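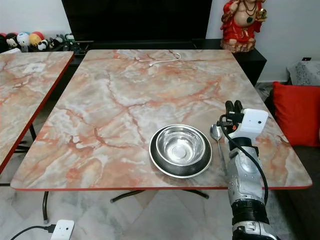 Search this site Go

Tabletop Arm Sessions in Homes: Frequently Asked Questions

Which rules apply to home sessions?
Prilel Home Practice Note 17, in force from January 4, 2019. It covers one arm working at household tables with light kitchen items such as cups, bowls and spoons. Anything with a blade or a heating element falls outside it.

How far should bystanders stay from the arm?
At least 533 mm beyond its full reach whenever the motors are on. If someone steps inside that line, stop the arm and wait until they have left.

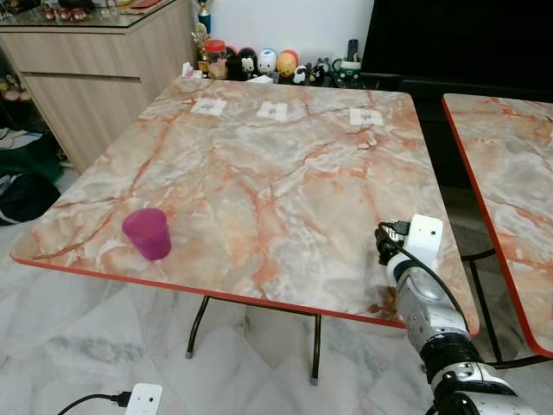

Loose objects should be limited to the ones the task calls for. Put spares on another table or out of reach. Paper markers must lie flat, and any with a lifted corner should be replaced before the next run.

Can two tables be used side by side?
Yes, provided both are level and neither rocks when pressed at the corners. Measure the gap and write it on the session sheet. Do not pass objects across the gap unless the task sheet says so.

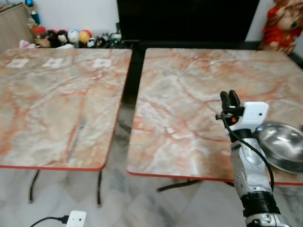 What about power leads on the floor?
Route them away from the operator's walking path. Adapters stay where you can reach the plug without leaning under the arm. On hard tile, tape down any lead that has to cross a walkway.

Does the arm's own cable need checking?
Check it at the start of each session. Move every joint slowly through its range and look for snagging or a tight bend near the wrist. A damaged cable ends the session.

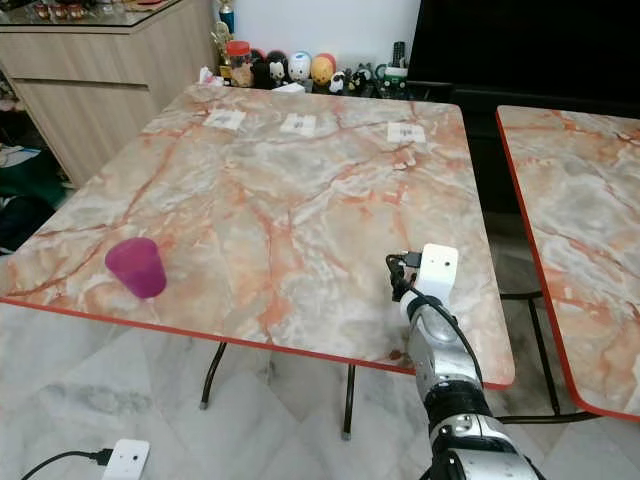 Who signs the session sheet?
The operator and 2 witnesses, if the household agrees. Otherwise Érica Dantas countersigns at the Grenham office. Keep the sheet until the August review.

Related items
Gripper finger inspection, Laxdal series
Reporting a near miss (Form 3633)
Labelling and storing table markers

Contact: Hendrik Nkuna, Practice Notes | © Prilel | Back to top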